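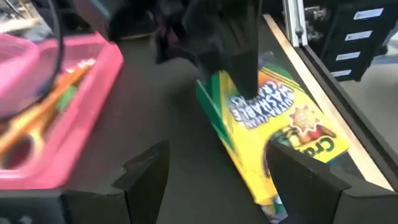 Celebrity and the Press, Unit 2: What a Sighting Is Worth

Read the Brophy packet before class. It has 300 items from the gossip pages, each one claiming that somebody was "spotted." Ask who did the spotting. In most of them the answer is a publicist, and the item won't say so.

Watch these phrases:
"a source close to the couple"
"stepped out"
"is said to be"

A source close to the couple may be paid by the couple. "Stepped out" tells you a person went through a door.
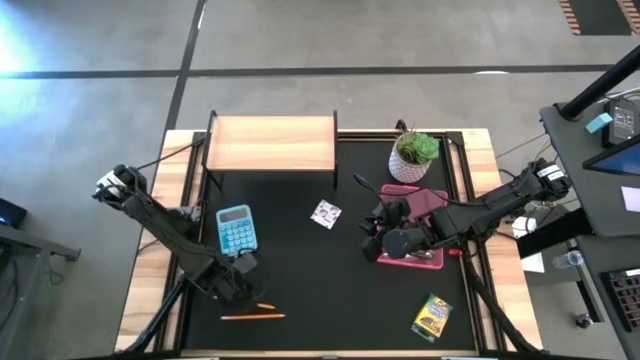 Notes by Laurențiu Surdu

The Tunholm wedding is our main case. Mikley magazine ran 1,194 words on it, and 380 of those describe the dress. The guest list came from the planner. So did the quote about how "relaxed" the bride was. I can't find one line that a reporter had to go and get.

Does that make it false? No, and I'd be careful with students who jump there. It makes it unchecked. The Grokthorpe divorce story has the same trouble from the other side: two unnamed friends, both oddly well informed about the house.

For January's seminar, pick one item and mark each claim as seen, told or guessed. If you can't decide, write "told." Bring the marked copy with you.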